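Skallgate forum > Learning from demos

How many demos before the thing stops guessing?

I'm recording teleoperated examples in a simulated kitchen, two arms, one operator (me), one cold coffee. After 100 runs the policy reaches with great confidence for somewhere near the handle. Do I keep recording, or am I teaching it my own bad habits at scale? Stills below.
Posted by groltmont_kitchen

Myroslav Stelmakh
Both, probably. Before you record more, watch the ones you have. I had 600 once and a good chunk were me wandering up to a drawer like a man looking for his glasses. Cut the dithering at the start, throw out anything where you changed your mind halfway, and vary the starting pose on purpose. If every run starts from the same spot it learns the spot. Also check that the wrist view and the wide view share a clock. Mine were 3 steps apart through all of May and I blamed the network.

Rerkis
just get more data

horobets_2
What Myroslav said, except I'd keep a few of the messy ones if you recover in them. A policy that has only seen perfect reaches has no idea what to do after a bad one. Label which arm is doing the work, too. And go through the wrist view on its own: if you can't tell where you're headed from that, the policy may be struggling as well.

Stills from the original post: 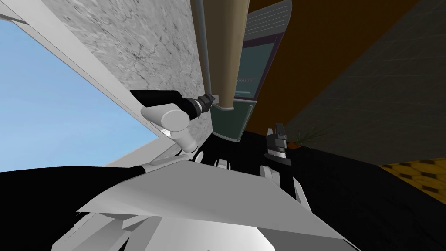
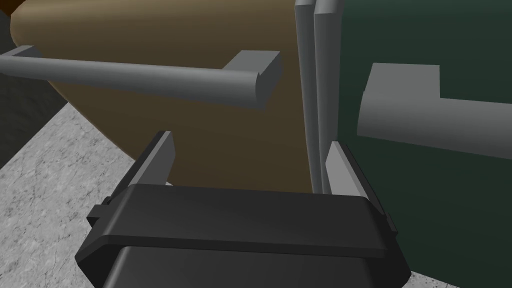 First still: wide view, both arms. Second still: gripper view, fingers open.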